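[rodent-list] Re: Where do you keep the cords and the small tools?
Date: September 27, 2023
List: Rodent, home workshop and repair, general discussion

The member in Stollholm wrote:

> Hello all,
>
> I have moved my hobby room to the cellar and the new table is smaller than the old one. Now everything lies on top of it. The drill, the chargers, extension cords, tape, a box with screws which is too heavy to lift when it is full. When I want to glue something I first must move all of it to the floor, and later back again.
>
> My questions are:
>
> Do you hang the baskets on the wall or do you put them on the table? I have a Fakik rail left from the kitchen and I could use it, but I am afraid for the weight.
>
> What do you do with cords? I tried to wrap them with rubber bands and after one winter the bands were dry and broke when I touched them.
>
> Is a toolbox with a lid you can see through worth the money? In the shop they wanted 249 crowns for it and the plain one was much cheaper.
>
> And does somebody have a Kaneko drawer cabinet? Are the drawers strong or do they bend?
>
> Thank you for all advice. I read everything but I am slow to answer.

Hello to Stollholm and to the others,

I have waited a few days with my answer, as I wanted to finish my own table first. I had the same trouble as you until this summer. I will go through your questions, but not in the same order.

About the cords. I threw away the rubber bands for the same reason as you did. After that I bought fabric strips with hook-and-loop, and they are good, but I must confess that I use them only for the long extension cords. The rest goes in a woven basket, coiled by hand and laid down flat as well as I can. It is a basket for bread or fruit, I think, I found it at the church sale. A deep plastic box was worse for me. In the deep box every cord went to the bottom and made friends with the others, and when I pulled one I got four. The basket is lower and I can see what is in it. There is sometimes a cable that hangs over the side, and I let it hang.

One small thing I learned: do not put the cords you use every week together with those you "may need once". I went through mine in September and 17 of them did not fit anything in the house any more. I took them to the recycling station. I kept one that I could not identify, and I expect that I will be punished for it.

About the wall or the table. I have both. What is light hangs, what is heavy stands. On my back wall there is an aluminium rail that goes from one side to the other, and a black wire-mesh basket hangs from it. I put only light things in it. I would not hang the drill or the screws there. For your Fakik rail I can't say how much it carries, I don't know that model, but please look at the screws before you look at the rail. In my old flat it was never the rail that gave up, it was the plug in the plaster. In a cellar wall you probably have brick or concrete and then you are in a better situation than I was.

The height took me three tries. At first I hung the basket so low that it touched the handle of the toolbox, and I could not open the lid. Then I hung it so high that I had to feel inside with my fingers without seeing, and there was a knife in it. Now I can open the lid and also look through the mesh from where I sit. My advice is to put the biggest thing you own on the table, open it fully, and make a pencil mark on the wall over it. Only after that take out the drill.

I like wire mesh for the wall more than closed boxes. The dust falls through it, and you see at least the shape of what you have. Small parts fall through as well, of course, so screws and washers must live in another place. I have a second basket, a white one, up on the left side. At first I wanted it in the same black colour, but the shop had only white, and now I find it is useful, I say to the family "it is in the white one" and they find it.

About the toolbox. Yes, I would buy the one with the see-through lid again. I understand that 249 is a lot for a box. But my habit before was to open the box, lift things out, not find it, put things back, and then do it again ten minutes later. Now I look from above and I see the safety goggles directly. This has one more good effect – I wear them more often. When they were in a drawer I told myself that it was only one hole and it would go fast.

If the price is too high, you can write on a piece of tape what is in the box and stick it on the lid. I did that for many years. The weak point is that the contents change and the tape does not.

Please measure the lid also when it is open, not only the box when it is closed. I wrote this already but I think it is the mistake most of us make.

About the drill. I let it stand on its battery at the back of the table, between the toolbox and the cords. I know that some on the list prefer to hang it in a holder under a shelf, there were more than 200 messages about this last winter and I don't want to start it again. For me standing is enough. I only take care that it stands well back, with free wood in front of it, so that I don't push it with the elbow. A drill bit should not stay in the chuck when you leave it. I forget this sometimes and the bit scratches whatever is next to it.

So the order on the table is simple: all that stands is in one line along the back, and the front is kept for the work. If something new comes and it has no place in the back line, it must hang or it must leave the room. I was strict with this for the first month and less strict now, but the table is still more free than it was in all the years before.
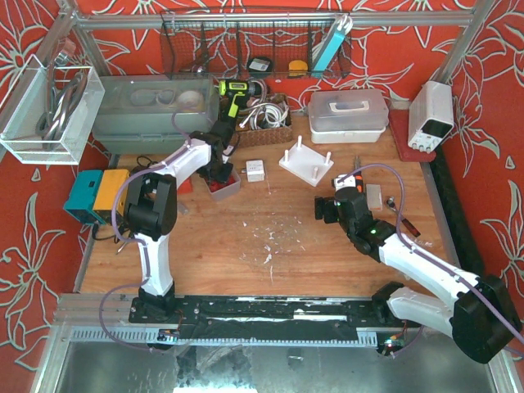

Back of the table: toolbox on the left, then the drill and the basket with the cords. The black mesh basket hangs from the rail.

The walls are red with large flowers, as you see. My wife asked if I would not like something more calm behind the tools. I thought about it and I would not. In the cellar where I grew up everything was grey and I did not like to be there in winter. If your new room has no window I would think about the colour too, it costs little compared with the cabinets.

The table top is wood and I have not painted it. For gluing I lay an old oilcloth on the front half and roll it together when I am ready. The roll stands in the corner on the floor. Before the oilcloth I used newspaper, but the glue went through and I have still some letters from it on the old table, you can read them backwards.

About Kaneko. I don't have the cabinet myself, so take this with caution. My neighbour has the small one with 3 drawers. The two upper ones run well. The bottom one he filled with nails and now it hangs down a little in the front, but he says he was warned and did it anyway. If your box of screws is already too heavy to lift when it is full, I think it would be too heavy for that drawer also. I would divide the screws in several small boxes by length and put them low, on a shelf near the floor. In a cellar I would put in a piece of wood under them, so they don't stand directly on the concrete and rust.

One question back to you and to the others. Where do you keep the chargers? I have mine now at the end of a multi-socket under the table, and I must go down on my knees each time I want to change a battery. I would like to have them up on the wall, but then there is a cord going down in the middle of everything, and I have just become rid of those. If somebody has solved it in a neat way I would be glad for a description, or a drawing with measurements.

Also, does the Fakik rail take S-hooks from other makers, or only its own? I may need one more short piece for the right side.

Greetings, and good luck with the cellar

--
You receive this message because you are subscribed to the Rodent list.
Please cut the quoted text to what you answer.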